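4. Reporting Rules for Simulated Tabletop Trials

The preceding section set out why results from simulated manipulation trials are difficult to compare across laboratories. This section presents the reporting rules adopted for the Tokora guideline and explains how each rule is to be applied. The rules cover the period from the definition of a scene to the release of trial records. They do not cover physical installations, for which the safety requirements of the host site continue to govern.

4.1 Scene definition

Every trial must be linked to a scene file that can be loaded without manual changes. The file must list each object that the arm could reach, whether or not the task instruction mentions it. Objects that play no part in the task are recorded as distractors. Earlier drafts allowed authors to leave out distractors if they were judged to be far from the working area. The provision was removed after a review led by Nataša Radulović found that laboratories applied very different distances, and that several had applied none.

Furniture and room features must also be declared. A chair back that rises near the base of an arm may limit the paths a motion planner will accept, even when no task object is placed near it. Where furniture is drawn for appearance only and has no collision body, the scene file must say so. Figure 3 gives a starting state from the Karumdale set. The banana and the box with the snowflake pattern lie near each other on the wooden table, and the fork lies apart from them toward the right. The arm is mounted on a separate dark table, so the scene file must state the position of both tables in a common frame of reference.
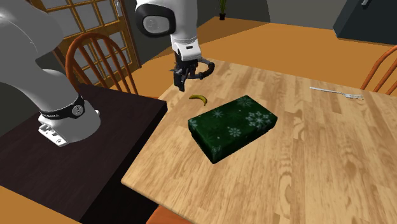

Figure 3. Starting state, Karumdale set. The gripper is above the far edge of the wooden table, with its fingers pointing down.

4.2 Starting state and resets

The starting state is the state of the scene at the moment control passes to the policy under test. It must be stored in full, including the joint positions of the arm, the opening of the gripper, and the position and orientation of every declared object. A rendered view of the starting state should be kept with the record. The view supports human inspection and does not replace the stored values.

Resets must be carried out by the simulator and not by the policy. If object positions are varied between trials, the range of variation and the random seed must both be reported. A trial may be discarded before control is handed over if objects overlap or if an object is not at rest. Once control has been handed over, a trial may not be discarded for any reason other than a software fault, and each fault must be listed with its log. Laboratories that restart a trial after an early failure must count the failure.

4.3 Task instructions

The wording given to the policy must be published exactly as used. Small changes in wording can alter the outcome of a trial, particularly where an object may fairly be called by more than one name. A box with a printed pattern might be called a box, a present, or a package. All wordings used in an evaluation must be fixed before the first trial is run, and results must be reported separately for each wording as well as together.

Success conditions must be written in terms of simulator state. "The fork is on the box" is not an acceptable condition by itself. The record must state which surfaces are in contact, how long contact must be held, and whether the gripper must have released the object. Judging success from rendered views is permitted only as a second check. Where the two methods disagree, the disagreement must be reported and the state-based result must be used.

4.4 Number of trials

A full evaluation under the guideline consists of 3000 trials. A short evaluation consists of 32 trials for each task and may be used during development, provided that it is labeled as such in every table and figure. Results from short and full evaluations may not be averaged or placed in the same ranking. In both cases, the policy must remain unchanged from the first trial to the last.

Hoxha and Ayele objected during the comment period that a fixed number places a burden on smaller groups. The objection was considered at the October meeting in Zivville. The number was kept, but groups may now divide a full evaluation among as many as five sites if all of them use the same simulator version and the same scene files. Each site must keep its own fault log, and the logs must be released together.

4.5 Contact and force limits

Simulated arms can press against a table with forces that no laboratory would allow on a physical system. A policy may complete its task while doing so, and a report limited to success rates will not reveal it. The guideline therefore requires that peak contact force be recorded for each trial, separately for contact with task objects, distractors, and furniture. Contact between the arm and its own mounting table is recorded as furniture contact.

The guideline does not set one force limit for all arms. Authors must adopt the limit stated for the arm being modeled and must report the share of trials in which it was exceeded. Trials that exceed the limit remain in the success count but must be marked. Spyros Hoxha proposed that they be treated as failures. This proposal has been deferred to the next revision, as the contact models now in use differ too widely to support a common threshold.

4.6 Release of records

Records must be released in the form in which they were produced. The version of the guideline dated 10 Apr 2023 applies to all evaluations described in Section 5. Later corrections to a scene file require a new version number, and results obtained with the earlier version must remain available under their original label.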